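Recoger el dormitorio con moqueta: consejos para hacerlo en 15 minutos

En mi piso el dormitorio sirve también de salita. Hay una cama grande, un sofá y entre los dos un pasillo de moqueta, y en ese pasillo termina todo: envoltorios, pañuelos, la etiqueta de una camisa nueva. Durante mucho tiempo pasaba la aspiradora directamente y después tenía que sacar papeles del tubo con una percha. Ahora sigo un orden y me va mejor.

Primero la bolsa

Antes de tocar nada, abro una bolsa de basura y la llevo conmigo por toda la habitación. Parece una cosa muy pequeña, pero si la bolsa se queda en la cocina, hago montoncitos encima de la mesilla y los montoncitos se quedan allí hasta el mes siguiente. Uso bolsas negras corrientes. Las compré de la marca Fletix, en rollo, y para un dormitorio son suficientes las pequeñas. Conviene doblar el borde hacia fuera dos dedos, así la boca queda abierta y se puede trabajar con una sola mano.

De arriba hacia abajo

Empiezo por la cama. Sacudo el edredón, miro entre las almohadas y dejo caer al suelo lo que haya. Luego la mesilla: quito los vasos, los recibos y el polvo alrededor de la lámpara. El cable de la lámpara lo levanto con la mano y paso el trapo por debajo. Después el sofá. Hay que meter los dedos entre el asiento y el respaldo, con cuidado si en casa alguien cose. Yo encontré una vez un bolígrafo, tres gomas de pelo y una llave que ya había pagado de nuevo.

Solo cuando lo alto está terminado me ocupo del suelo.

El suelo, a mano

Los papeles y restos grandes se recogen uno por uno y van a la bolsa. Camino desde la pared hacia la puerta, primero por el lado de la cama y después por el lado del sofá. Si el edredón cuelga, lo subo encima del colchón para ver el borde de la moqueta.

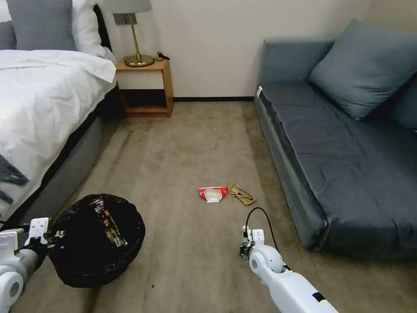
Lorena escribe que ella lo hace al revés: pasa antes un cepillo de goma por toda la moqueta, junta la basura al pie del sofá y la recoge una sola vez, porque le duele la espalda de agacharse. Dice también que con pelo de gato no hay otra manera.

Me parece un buen método para quien tiene animales. El cepillo de goma lo probé (el mío es de Semo, con mango largo) y arrastra muy bien los pelos, aunque en los rincones, junto al rodapié, hay que terminar con la mano.

Manchas y zonas gastadas

Una moqueta de color beige enseña todo. Antes de frotar, conviene saber si es una mancha o si la fibra está gastada, y para esto paso un paño blanco húmedo. Si el paño sale sucio, es mancha. Si sale limpio, el pelo está aplastado y el jabón no lo arregla.

Para las manchas preparo 500 ml de agua tibia con una cucharadita de jabón líquido para platos. Pruebo en un sitio escondido, mojo poco, aprieto con el paño sin frotar en círculos y seco con otro paño. La habitación se queda con la ventana abierta hasta que la moqueta esté seca.

La aspiradora

Dos pasadas lentas, una a lo largo y otra a lo ancho. Debajo de la mesilla quito el cabezal grande y uso la boquilla estrecha.

Al final cierro la bolsa con un nudo y la saco de la habitación enseguida.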